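Chapter 4
Before You Sign Anything: Planning and Paying for a Robot Work Cell

If you have come to this chapter straight from the last one, you have probably already picked out an arm in your head, and I can't blame you, because the arm is the fun part. I would like you to set it gently to one side for a few pages. In my years of helping small shops and service businesses plan their first cell, I have seen very few budgets go wrong on the price of the arm. They go wrong on the stand, the fingers, the cables, the floor, and all the hours spent getting everything to line up.

We will follow one plan through the whole chapter. Stuvus is a laundry service that wanted a two-armed robot to move clothes between a basket and a front-loading washer. It sounds like a small job, and in some ways it is, which makes it a good one to learn from. By the end you should be able to write a one-page equipment plan of your own, with a number beside every line and a note saying where that number came from.

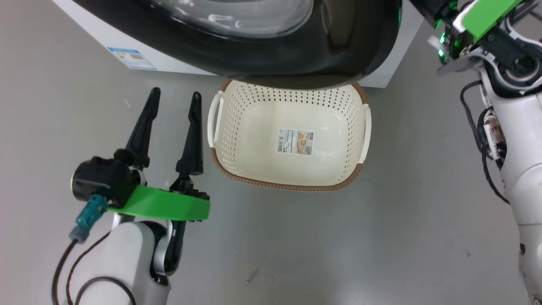 Page last modified: February

4.1 Start with the floor

Go and stand where the robot will stand, and bring a tape measure and a pencil. A washer door needs room to swing, a basket needs a place to sit, and an arm needs space for its elbow as well as its fingers (first-time buyers forget the elbow every single time, and I did too). At Stuvus the basket sits on the floor right up against the front of the machine, so the reach that matters is a low one. An arm that looks generous on a data sheet can come up short once you ask it to bend down and then tip its wrist toward a round door.

Cables deserve a line of their own. They loop, they hang, and they have to follow the arm wherever it goes. Stuvus put down $295 for spare cables, ties and tags, and when the plan was reviewed that was the one figure everybody wanted to cut. I talked them into keeping it, and I would do the same for you.

4.2 Price the hand separately

Many quotes fold the gripper into the price of the arm. Ask the seller to pull it back out. You want to know what the gripper costs, what a replacement pair of fingers costs, and how long they take to arrive. Stuvus asked two suppliers, Reden and Kalogeropoulos, and found that one would ship fingers in 39 days and the other in 75. Neither answer is wrong, but the second means you had better keep a spare pair in a drawer.

Long, tapered fingers suit a job like this one, where the hand must go down into a basket and then in past a rubber gasket. They bring some trade-offs with them, though, and we will get to those in Chapter 6. 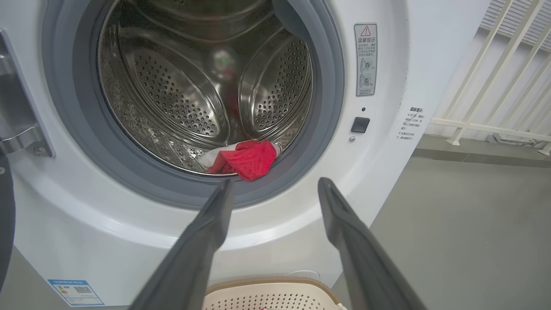

Stavness, February

The trial visit is the part of the plan I would beg you not to skip. Bring your own washer if you possibly can, or at least the same model, and bring the clothes you really wash! A red cloth lying crumpled on the lip of the drum is a much harder thing to budget for than a neat block on a test bench. Cloth folds over on itself, it drapes across the gasket, and a lighter piece can be tucked underneath where a camera has trouble seeing it.

Stuvus planned for 100 trial loads before agreeing to the final payment, and wrote that number into the purchase order. I like a round number there, mostly for the sake of whoever has to keep the tally sheet.

Terms to know in this chapter: work cell, reach, end effector, lead time, acceptance trial.

Before you read on, sketch your own floor on a sheet of plain paper, with doors drawn open. Keep it handy, as you will need it for the worksheet in Section 4.3.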